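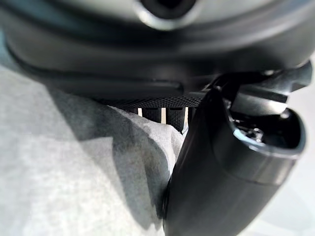
Living with cloth — speaker notes
Stellcombe Home Evenings, Monday session, main room

Start once the back rows have settled. Lights up, please, I like to see faces.

Welcome, and thank you for coming out on a work night. I want to talk about fabric this evening, the plain household kind — sheets, towels, tablecloths, the remnant you bought four years ago because it was pretty and have been moving from shelf to shelf ever since. I have a great deal of it myself, so please don't feel judged by anything I say for the next while.

Ask: who has a cupboard they open carefully? (Wait. Let them laugh, let a few hands go up, then put my own up.)

Part one, the flat surface

Most of us fold in midair, with our chin. I did it that way for years and I was quite proud of my chin. But cloth wants a surface under it, and a bed will do if you don't have a table free. Lay the piece down, smooth it from the middle outward with the flat of your hand, and only then make the first fold. Take your time over that one. If the first fold is crooked, every fold after it will be crooked too, and you'll end up with one of those fat little corners that won't sit down.

Demonstrate with the blue Văduva tablecloth. Remember it is longer than it looks, so stand at the short end. Last time I ended up walking backward into the water jug.

Say something here about fitted sheets, because somebody will ask if I don't. Corners into corners, lay it down, tuck the elastic side inward, fold in thirds. It will never look like the one in the store, and mine doesn't either.

Part two, what goes where

Tell the Vornell shelf story. I bought the shelf for the hallway, measured everything twice, and then discovered my folded towels were deeper than the shelf by the width of two fingers. I could have returned it. Instead I changed the fold, from halves to thirds, and the towels have lived there happily since. (Keep this short, I tend to wander off into the paint color.)

Heavy things low, light things high, and the pieces you use every week at the height of your hands. Sheets go inside their own pillowcase so the set stays together. Wool gets its own box with a lid.

For people who sew: fold remnants to one width, and pin a scrap of paper on each with the length written down. My Fultulik cotton came in a piece 185 centimeters long, and I've been so glad of that little note, more than once, when I was halfway through cutting a pattern in my head.

Pause for water. Check the clock — if it's past 8:15, skip the moth section and go straight to questions.

Part three, moths

Cedar smells lovely, but I wouldn't lean on it alone. Clean before you store, shake things out in April, and look along the seams while you're at it.

Questions

Pass the 18 practice napkins along the rows while people are talking, it keeps hands busy and the shy ones join in. Collect them at the door, folded or otherwise.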